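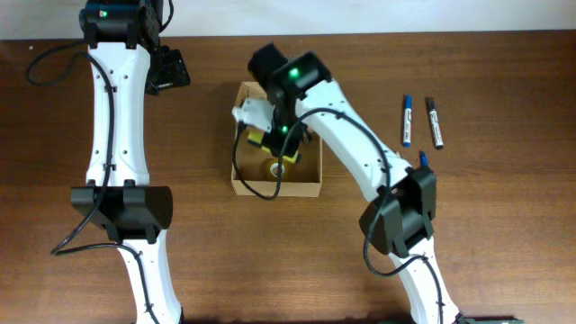
How to refresh a tired wooden tabletop

A wooden table will forgive you for nearly everything except a damp sponge left on it overnight. I've done that twice. If yours has gone dull, or has a ring from a mug that every member of the household denies owning, an afternoon of light work should bring it back.

What you need
Mild dish soap and warm water
Two cotton rags (old T-shirts, ideally ones you were told to throw out)
Fine sandpaper
Furniture oil

Start by finding out what finish you have. Put a drop of water somewhere inconspicuous and go make coffee. If the drop is still sitting there like a bead when you get back, the table is probably varnished, and oil will only smear around on top. Clean it and stop at step 1. If the water has soaked in and left a dark spot, carry on.

1. Wipe the whole top with a wrung-out rag and a little soap, then with plain water. Dry it right away. Leave it alone until the next morning, however ready it looks.

2. Sand with the grain. Look along the table toward a window and you'll see which way the lines run. Go end to end in long, boring strokes and resist the urge to scrub at the mug ring, or you'll trade a pale circle for a shallow dish. Test a corner first if you think it might be veneer – there isn't much to spare.

3. Get the dust off. Vacuum, then wipe with a barely damp rag. Let it dry again.

4. Put on a thin coat of oil with a clean rag. Thinner than that. Wait as long as the can says, then buff off whatever is still shiny. My friend Noura Karam skipped the buffing and had a sticky table until October.

5. Repeat the next day if the wood still looks thirsty. I usually do 3 coats on a table that gets daily use.

Spread oily rags flat outdoors to dry before you throw them away. Balled up in a bin they can heat up and catch fire, and then you'll have bigger problems than a mug ring.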